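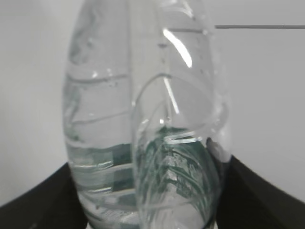

Wrist view, bottle and clear cup close up between the fingers.

Bench notebook, Rillel cell (two arms), 30/10/2024

Pouring rules, second pass. The first set was written for dry goods and has been stretched to cover water ever since. I went through it line by line at the bench today and marked what stays, what goes and what needs a number. Stilberg want the pouring rules in the same form as the Asska handling sheet, so I have kept to their headings where they fit.

Clear on clear

Bottle and cup both transparent is the worst case we allow. Edges of one show through the other in the wrist view, there is glare down the bottle wall, and the darker reflections low down in the plastic look very like a water line if you are expecting one. Two of us have labelled the same clip differently this week. Rule as it now stands: nobody judges fill level from a wrist view alone when both containers are clear. Use the fixed view, and if the fixed view doesn't settle it, mark the level as unknown. Unknown is an accepted value. A guess is not.

I would also like a check that both fingers are on the object meant and not on the one next to it. With two clear things overlapping it is easy to get that wrong from the picture. Have put it in as a "should" for now.

Holding the cup

Old wording said the receiving arm "steadies" the cup. Too vague. One person had the finger barely touching, another squeezed hard enough to push a paper cup out of round. New wording:

The receiving arm takes the cup from the side, at mid height. The cup stays upright with its base on the table during the whole pour. Fingers stay off the rim. Stop and discard if the rim goes visibly oval.

The pouring arm comes in from the opposite side and the mouth of the bottle must be over the opening before the tilt goes past level. No part of the pouring gripper goes lower than the rim on the inside of the cup.
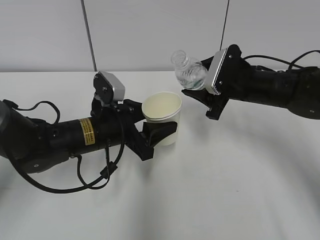
Cables were the other thing. Poduval's guide gives a clearance for the arm bodies and says nothing on loose loops, and our loops hang lower than the forearm when the elbow is up. I have added 100 mm between any hanging cable and the nearest open container, checked at the pour pose and again at the retreat pose. Anyone who re-routes a cable writes it in this book the same day, with the arm and the joint.

Water

Limit is 100 ml in the bottle for any run with the arms powered and moving above the table. Large bottles can be used for approach and grasp work if the cap is on and stays on. No pouring from them. Spills: stop both arms, power off at the wall, wipe, then look under the gripper as well as on top of it. The 4 minute wait before power back on stays as it was. I know it is unpopular.

Paper cups are changed after 12 pours. They go soft at the seam before they look soft. Clear plastic cups can stay in until scratched.

Speed

Left alone. Asska's sheet has a separate figure for tilt speed and ours has one figure for everything. I think theirs is better but I don't want to change it before we have the logs from the next block. Parked until December.

Start and end of run

This is where most of the untidy records come from. Runs that end with something still gripped can't be compared with the others, and we have lost a fair number that way. So:

1. Before start, both grippers open, arms at the home pose, wrist view checked for focus. Wipe the lens cover if the view is hazy.

2. Table wiped and dry. Anything that isn't in the task list for that run goes on the trolley, and that includes pens.

3. At the end, put down whatever is held, open fully, back away, and keep recording for 4 seconds with the fingers apart. 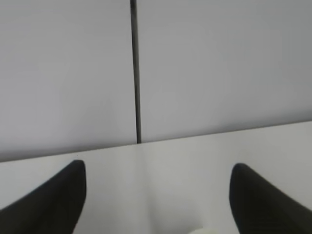

4. Write the run number and the outcome in the log before touching anything on the table. Outcome is one of done, part done, spilled, stopped.

5. If stopped, say who or what stopped it. "Stopped" with no reason gets the run thrown out at review.

To do

Log file rolls over at 1,000 runs and the numbering starts again from one. Needs a prefix before we get there.

Ask Stilberg if their form has a field for "unknown" level. If it hasn't, the clear on clear rule needs a note.

Print the new sheet and take the old one down from the side of the cell. Both were up at once last time and people followed whichever was nearer.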